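**Best way to store plain toy blocks so they get played with?**

Tags: toys, storage, kids' room

We finally moved the play table under the window and I'm so happy with it! It's white, wipes clean, and the light up there is great until 6 in the evening. Now I want to sort out the blocks. Up to now they lived in a deep plastic tub with a lid, 155 of them, and my daughter would look in, dig once and walk off. I want a few out at a time, colors she can name, next to something pretty she can drop them into.
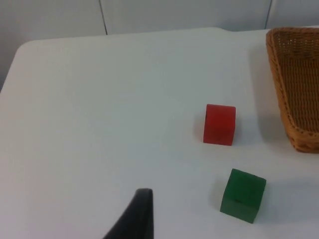 My worries are (1) will paint rub off on a white top, and (2) is woven stuff okay for toys that get sticky? I got my basket secondhand in Prallville so there was no tag, and I don't know if it has a finish on it. She's 2 and everything she owns meets jam sooner or later. Would love to hear what works for you!

**2 answers**

**Ayana Birhane** (accepted)

Baskets are wonderful for this, go for it! We switched from bins in December and cleanup has become a game. I keep 15 blocks out and the rest in a closet, and I trade them whenever she gets bored.

- Paint: rub a block hard with a damp white cloth. If color comes off on the cloth it will come off on the table too. Ours were fine.
- Sticky stuff: wipe the blocks before they go in. Crumbs are the bigger problem in a basket because they settle down into the weave. Turn it over outside, smack the bottom, then go along the rows with a dry toothbrush, including where the floor bends up into the sides.
- Run your hand around the rim every so often and snip anything that pokes out.

If you do wash it, use very little water and dry it in the shade, on its side. I left one in full sun and it went brittle (my own fault, and I loved that basket).

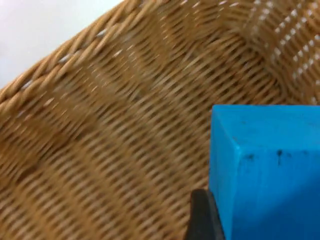
sonton_mom wrote that she cuts a circle of felt for the bottom of hers and throws it in the wash with the towels, and it's so much quieter when blocks get dumped in at 6 a.m.! Pinking shears if you have them, otherwise the edge gets fuzzy.

**Guest**

just use a shoebox. but yes to fewer blocks out, that part made a huge difference at our house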